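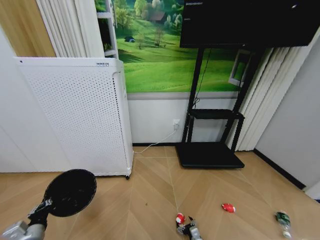 Slide 2: The corner everyone ends up in

OK, so hello again, and thanks to the Canidthorpe library crew for having me on a Friday. Wait for the late ones to sit down.

Start with the mural. I love that mural! Green meadow, trees, little house up the top, and a painted window frame over on the right so you feel like you're looking out. Our real view at Batis Hall is the car park.

Then the practical stuff. The TV is on a stand, so we never had to drill through the meadow (Lau, our landlord, would've had a fit). The purifier is the tall white one with all the little holes. I get more questions about that than anything else, so get in early: yes, it's noisy on high, and no, I don't run it on high during story time.

Cables. Ask who has tripped on one. Hands up. The purifier's white cable goes across the floor from the outlet, and that's the bit I'd change. If you're planning a room, work out where the power is before you choose your colours. I did it backwards.

Money, quickly. The whole room came in under $3000, and $597 of that was paint and the mural. Oi-ling Ng did the measuring up with me one very hot March and we still got the curtain wrong the first time.

Capacity: 25 on the floor if they're small, 8 if it's the knitting group with chairs.

Pause for questions here, five minutes max, then on to the Jadlow room. Don't forget to hand round the colour cards.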